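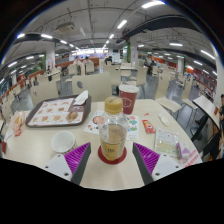
Table with tray, drinks and coaster in the dining hall.

About Gemberg

Gemberg supplies tables, trays and table-clearing procedures to large indoor dining halls. The company was founded by Isauro Olvera and Wael Kettani and operates from 2 offices, Druvar and El Ouafi. Current contracts cover 47 halls, the largest of which serves 3000 meals a day.

What we specify

Each contract begins with a survey of the table during use. Tray size, paper liner, cup height and bottle diameter are recorded, along with the space left over for wrappers and napkins. 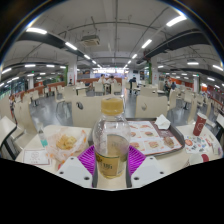
Clearing sequence

Nirkico, our clearing standard, has 3 stages. Bottles and lidded cups are removed first, as they have the highest center of gravity. Sauce packets, wrappers and used napkins are then gathered onto the liner.
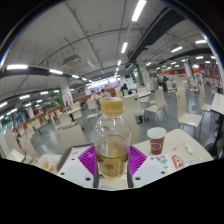
The tray is lifted last and the tabletop is wiped from the far edge inward. Coasters and reusable cups go back to the counter separately. Chairs are returned to their row before the table is released.

The standard was last revised in September. Copies are available to hall operators on request.

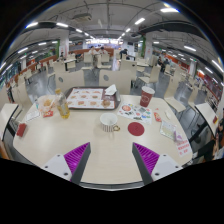 Striped cup and red coaster in front of a lined tray.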